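클루수스, 손목 카메라 일체형 2지 그리퍼 키트 '자카드' 국내 공급 개시
교육기관·소규모 작업장 대상, 6개 구성품을 한 상자로 제공

2019년 3월

자동화 장비 업체 클루수스(Clusus)는 탁상형 로봇팔에 장착하는 2지 그리퍼 키트 '자카드(Zarkard)'의 국내 주문 접수를 시작했다고 밝혔다. 자카드는 작은 물건을 집어 통에 옮겨 담는 작업을 시험하거나 가르치는 곳을 위한 제품이다.

키트는 그리퍼 본체, 손목 카메라, 장착 플레이트, 제어 보드, 케이블 묶음, 교체용 손가락 한 쌍으로 구성된다. 사용자가 이미 보유한 로봇팔에 장착 플레이트를 고정하고 케이블을 연결하면 된다. 회사가 안내하는 표준 설치 시간은 30분이며, 설치에 필요한 육각 렌치는 본체와 함께 포장된다.

손목 카메라는 그리퍼 손가락과 그 앞의 작업면을 함께 촬영하도록 배치됐다. 촬영한 영상은 제어 보드를 거쳐 사용자의 컴퓨터에 저장되며, 그리퍼의 개폐 값도 같은 시간 기준으로 기록된다. 기록 파일은 별도 변환 없이 내려받을 수 있다. 저장 폴더와 파일 이름 규칙은 설정 화면에서 변경할 수 있다.

클루수스의 제품 책임자 타마라 흐나티우크(Tamara Hnatiuk)는 "기존 고객은 카메라 거치대를 따로 만들어 쓰는 경우가 많았고, 손가락을 교체할 때마다 카메라 위치를 다시 맞춰야 했다"며 "자카드는 카메라와 그리퍼를 같은 플레이트에 고정해 이 작업을 줄였다"고 말했다.

제품은 메드빌(Medville)에 있는 클루수스 시험실에서 8개월간 시험을 거쳤다. 시험에는 부품 유통업체 코스티우크(Kostiuk)가 참여해 소형 부품을 분류하는 조건을 제안했다. 코스티우크의 현장 기술 담당 마르티 코이비스토(Martti Koivisto)는 "작업자가 영상과 개폐 기록을 나란히 놓고 볼 수 있어 설정을 고치기가 수월했다"고 말했다.

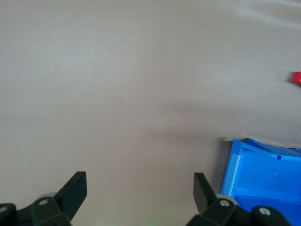

손목 카메라로 본 작업면. 그리퍼의 두 손가락이 벌어져 있고, 오른쪽 아래에 파란색 플라스틱 통이 놓여 있다.

보증 기간은 출고일로부터 365일이다. 손가락과 케이블은 소모품으로 분류돼 보증 대상에서 제외되며 개별 구매할 수 있다. 한국어 설치 안내서는 제품에 동봉된다.

교육기관은 견적 요청 시 기관명과 사용 중인 로봇팔의 모델명을 함께 기재해야 한다. 장착 플레이트의 규격은 주문 단계에서 확정되며 출고 후에는 유상으로 교환된다. 초도 물량은 주문 접수 순으로 출고되고, 추가 규격의 장착 플레이트는 9월에 나올 예정이다.

클루수스는 탁상형 로봇용 그리퍼와 주변 장치를 개발, 판매하는 회사다.

문의: 클루수스 홍보 담당 | Copyright © Clusus. All rights reserved. | 맨 위로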